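Municipal recognition of a children's hearing awareness month
2 min read · 2 shares · 2 comments

Titilayo Chukwu
Our parent group in Edet wishes to have May recognised by council as Children's Hearing Awareness Month. Is a vote of councillors required, or may the mayor sign a proclamation alone? We have 60 signatures in support. 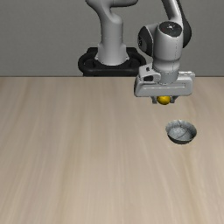 Osaze Wike
Proclamation rules are set by each municipality. In Edet the mayor's office may issue one without a vote, provided the request is received 60 days ahead. Draft the wording yourselves and keep it to one page. Families respond well to a plain account of how hearing is tested at different ages, and a small yellow ball held over a grey bowl is enough to show the task in which a child waits for a tone before letting go. Petitions are optional, and only those of 1,000 names or more go on the public agenda. 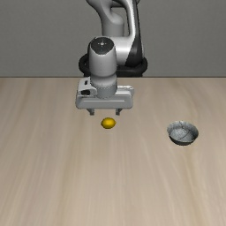
Yellow object and shallow metal bowl on a light wooden tabletop.

Femi Garba
Just ring the clerk. Ours in Illov was very helpful - it was done in 2 weeks.
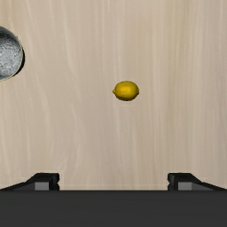 A lemon on the tabletop, with the gripper open.

Comments (2)

Chiharu Hamada
Please note that Illov has since adopted the 60-day rule as well. The clerk's office closes at noon in May.

Olanrewaju Chukwu
Would a letter from an audiologist strengthen the request? Our centre in Videtti can supply one on letterhead.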